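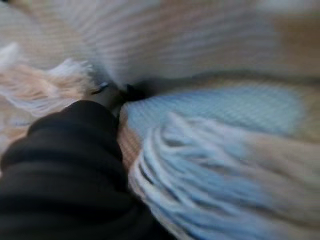

Call for Participants: Household Textiles in Daily Use

Noltilen invites applications from adults who regularly care for throws, blankets, scarves and similar woven goods at home. The study concerns the ways people fold, shake out and arrange fringed textiles, and how those habits affect the cloth over time. It is conducted with Suksawat, which is responsible for the textile collection.

A total of 35 places are available. Each participant will attend 10 sessions during the study period, which begins in January. Sessions are held in Room 302 of the Jorkelska building.

What participants will do

Tasks are ordinary ones. Participants will fold a blanket in the manner they use at home, spread a throw over a chair, straighten a tangled fringe and put the pieces away. Woven checks and plaids in pale colors will be used along with plain cloths. After each session, participants complete a short written form on how the cloth handled and which parts of the task were difficult.

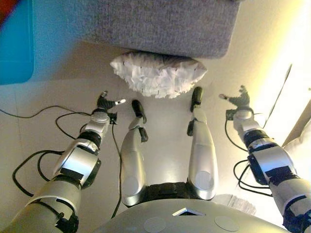 Participants must be comfortable working close to the ground as well as at seat height. Several tasks are carried out on the floor, and applicants should consider whether they can kneel or sit there and rise again without help. The floor in the room is pale and bare, so light threads are easily missed, and participants will be asked to check it before leaving. A starting arrangement may be as simple as a white crumpled heap beside a gray fabric block. Soft shoes or socks are required.

Who may apply

Applicants must be 18 or older and able to read and write English. No training in sewing, weaving or furniture care is needed. Persons with a known allergy to wool or other textile fibers should state this in their application. Rings and bracelets that could catch on loose threads must be removed before handling any cloth.
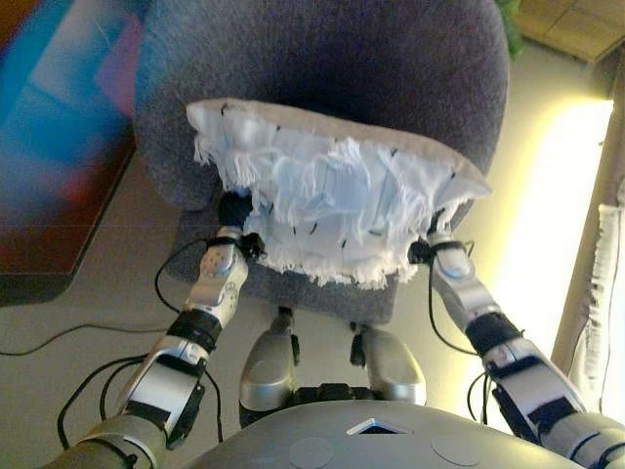

White fringed cloth on a gray upholstered chair.

Payment

Participants who complete all sessions will receive $2,000. Those who withdraw early will be paid for the sessions attended. Travel costs are not covered.

How to apply

Application forms are available from the Gulleo office in the Jorkelska building. Forms must be received by 7/23/24. Applicants should list the kinds of textiles they use at home and any times at which they cannot attend. All applicants will be notified in writing.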